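Indexing a Household, Part 2: Labels

The label question took most of December. In the first post I covered the spreadsheet, which has 409 rows and one sheet per room. A spreadsheet is only useful if the row can be matched to a physical place, and for that every shelf, drawer and box needs a code that stays readable.

I started with a location code of three fields: room, unit, level. K-2-3 is kitchen, second cabinet, third shelf. Items do not get codes of their own. I tried that in a previous apartment and abandoned it within a month, as every new purchase meant printing another label.

For printing I compared two tapes. The Roltura tape is paper with a permanent adhesive. It prints dark and costs less, but the corners lift on any surface with texture. The Stero tape is a laminated film - thicker, slower to feed, and harder to peel from its backing. After 14 weeks on the inside of a bathroom cabinet the Stero labels were flat and the Roltura labels had curled on both short ends. I now use paper for cardboard and film for everything else. 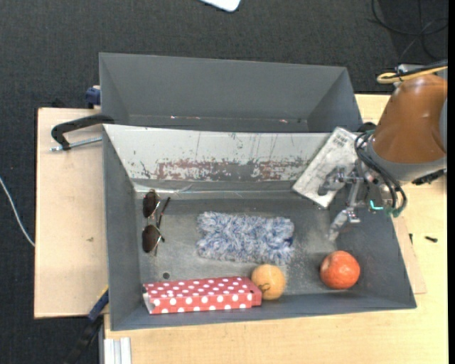 Type size matters more than I expected. At 12 point the codes could be read at arm's length but not from the doorway. At 24 point they can be read from the doorway, and a three-field code still fits on a standard strip. I dropped the hyphens for a while to save width and put them back after reading K23 as a single number too many times.

Etelka Szalai wrote in after the first post to suggest a fourth field for seasonal items. I tested it on the hall closet. It works, but the code has to change twice a year, so I moved that information to a column in the spreadsheet instead. The column is called "Out" and holds a month or nothing.

Current status: 80 locations labeled, garage not started. The garage shelving is bare steel and gets cold enough that I want to check the adhesive rating on the film before I commit a full roll to it.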